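Switches and Buttons
Ondley Museum Learning Pages, ages 8 and over

What does a switch do?
Electricity can only flow when it has a complete path to follow. This path is called a circuit. A switch opens or closes a gap in the circuit. When the gap is closed, electricity flows. When the gap is open, it stops.

Switches come in many forms. A light switch stays where you leave it. A doorbell button springs back when you let go, and the bell stops ringing. A rotary switch is turned, like the knob on a cooker.
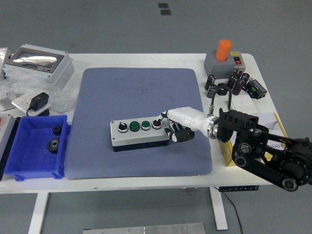 A control box with one rotary switch, two green push buttons and one dark red push button.

Colours help people choose the right button quickly. On many machines, green is used for start and red for stop.

Try it at home
Walk through your home with an adult and look for switches. Which ones stay in place? Which ones spring back? Draw 2 of each kind. Never open a switch or touch one with wet hands.

New word
Circuit: a complete path for electricity.

Text by Kekeli Nutsugah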